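# Visit to the Wellach workshop, Lü
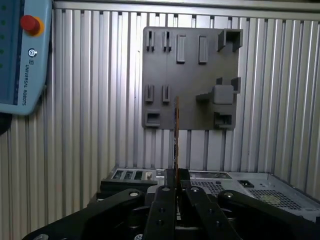 *Levik Repair and Reuse Group, visits page*

Five of us went over to Wellach in July to see how far they have got with using robot arms on bench work. Our own interest is narrow. We take in old desktop computers, strip them, test the parts and rebuild what we can, and we wanted to know if a machine could take over any of that yet.

The short answer from Yuzhen Deng, who showed us round, was "some of it, slowly". She runs the cell we spent most of our time at. It has a Universal Robots arm and a black two-finger gripper, and the task is to hold a thin card upright and bring it to a grey board with clips, slots and pockets of different sizes. The board is fixed to the ribbed aluminium wall, with a silver computer case sitting under it. I had expected something bigger.

Yuzhen said the thin parts are the trouble. A card held by its edge can tilt a little in the fingers, and the arm has no way of knowing unless it looks again or feels the slot push back. A person corrects for this without thinking. Her last full run was 400 insertions into the narrow clips, and 89 of those needed someone to step in. Blocks into the box-shaped pockets go much better and she no longer bothers to log them.

We asked about real cases. Guangming Wan, who does the programming, said they can seat a card in a case they have already measured, if it is clamped down and the lid is off. Cables are another matter. He would not put the arm near a case with loose leads in it, and most of ours have plenty. Screws that have been chewed up by a previous owner are also out.

The second cell was set up for household jobs: folding tea towels, loading a dish rack and wiping down a worktop. The towel folding took over 2 minutes per towel. The wiping was good.

Costs came up over tea. Wellach buy their grippers through Bikerach and lease the arms. We handled 683 machines last year, nearly all different, and Guangming thought we would spend more time measuring and clamping than we do now on the whole job. If we ever got a large batch of the same model from one office, he said to ring him.

My view is that we should leave it for now and ask to go back next summer. The sorting of memory sticks into trays might be worth a trial before then, as they are all much the same shape. Yuzhen has offered to try it if we send her a box of dead ones.

Parking is round the back, and the front entrance is kept locked.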